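Subject: Re: [league-fixtures] Venue change for the February double-header, women's division

The Durport hall is confirmed for both games. The booking runs from 8 in the morning and covers the main court only. The second court is let to a badminton club until mid-afternoon, so warm-ups have to take place on the match court or outdoors.

On 'Venue change', the Hestau team secretary wrote:
> Our concern is capacity. Hestau drew 700 for the last home
> game and the Durport hall is listed at less than that on the
> league website. We would also like to know who supplies the
> table equipment, as our shot clock console does not work
> with the older displays. Finally, is the 15 minute gap
> between games fixed?

Taking the points in order.

Capacity. The figure on the league website is out of date. It was entered before the east stand was refitted. The current safety certificate allows 1,230 seated, and no standing places are sold.

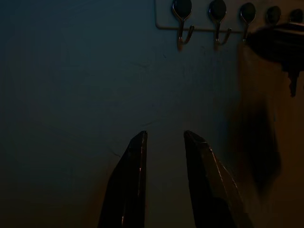 Table equipment. Durport will supply the console, the possession arrow and both shot clocks, all from the Petek set bought last season. Visiting teams should not bring their own. Anything mounted on a wall has to go through the hall office first, and that includes sponsor banners; a plain wall, dimly lit, is what the streaming camera will have behind the bench, so please choose a bib colour that is not dark. Vorkov have already agreed to play in yellow.

Gap between games. It is fixed at the minimum, but the clock starts when the first court is cleared and not at the final buzzer. If the first game goes to overtime, the second tip-off moves by the same amount. Changing rooms are allocated by game, so the Hestau squad will have its room from the start of the first half of the earlier match.
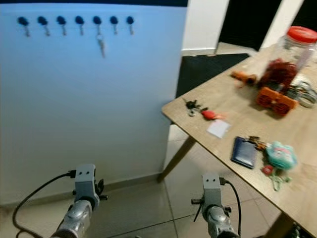 The teams in the earlier game must be out of theirs by the end of the third quarter of the second. Officials have a separate room and are not affected. Team sheets go to the table 40 minutes before tip-off, as usual. A squad with fewer than 8 fit players should tell the fixtures address by noon the day before – not on the morning of the game.

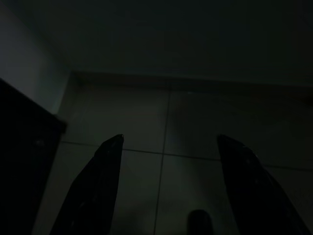
Two black gripper fingers, standing apart.

Travel claims for this round use the old form. The new one applies from the next round onwards.

Fixtures desk, women's division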